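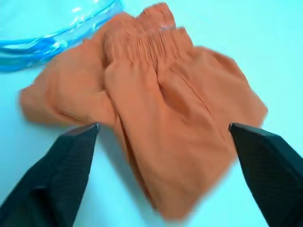
I've been using the Sudurmont wrist camera and finger kit for 5 weeks now, nearly all of it on clothes folding, and I think I finally know how I feel about it. Mostly happy! Clothes are a rotten thing to teach a robot (every crumple is a new one), so what I need from a wrist camera is detail in the creases, and I get plenty. With the orange piece lying between the open fingers I can pick out the little pleats in the gathered waistband, and the seam under it, and both fingertips stay in view the whole time, so whoever is driving the arm can see which bit of cloth they're about to grab.

The fingers are black with fine ribbing, and they grip thin fabric far better than the smooth ones I had from Brarkomness. Those let a sleeve slide out so often that I was tossing a third of my episodes. With the ribbed pair I threw away 2 out of 34 in one Wednesday session, and one of those was me bumping the table. They do snag on loose knits, so I've stopped giving them sweaters.

What I like less is the focus. Hems and outer folds go a bit soft when the hand is in close, and there's no way to adjust the lens without taking off the housing (3 tiny screws, one of which now lives under my fridge). It hasn't hurt training as far as I can tell, but if you want every edge crisp you'll be annoyed. Clear plastic picks up bright glints along the rim too, so play with your lamps before you record a whole batch.

The recording software is fine. You press the pedal, do the fold, press again, and it asks you to mark the episode good or bad. I wish it had a "good but clumsy" button – I've ended up typing that in the notes box over and over. Export to the Ó Néill format worked first time, which I did not expect after last year's version, and the joint readings line up with the video without any fiddling.

Setup took me an evening. The manual skips the part where you calibrate the finger width, so go to the Bremham forum and look for the pinned thread before you tighten anything. The cable is also too short for my arm! I bought an extension and taped it at the elbow, and it's been okay so far.

Would I buy it again? For cloth, yes, and I've already ordered a spare set of fingers. For small hard parts I'd borrow one first and check the close-up focus on whatever you plan to pick up. Four stars from me, and I'll update this if the tape gives out.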